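Subject: Re: [loft-conversions] Foil quilt under the rafters

On the November thread, Lavanya Raju wrote:

> The Hemmin rep says one layer of their foil quilt does the work of eight inches of wool. We paid for 422 square feet of it and I'm told we'll see the savings by spring. Has anyone else used it?

I'd want to see the test before I believed that. I asked Hemmin for theirs back in 2019 and got a two-page flyer with a smiling couple on it. No lab name, no air gap given, nothing on what happens once the foil gets dusty.

We had a quote from Coltum too, $4000 fitted, and their man told me the quilt "breathes" and is also a vapor barrier. I asked which. He said both.

Maybe it helps a bit in summer. In winter I'd put my money on rigid board between the rafters, taped at the joints - boring stuff, but the numbers are printed on the pack. And check around the skylight before you blame the slope. A bad seal there will undo plenty.

Ours is a small room with a sloped ceiling and a skylight, so every inch of depth matters to me too.
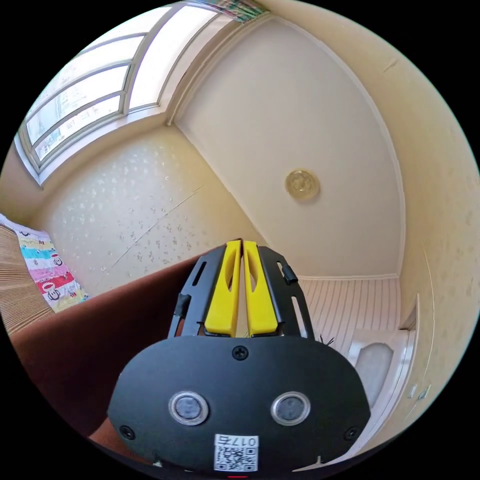
Lavanya Raju wrote back that the rep had now sent her the same flyer, and that she was asking for her deposit back.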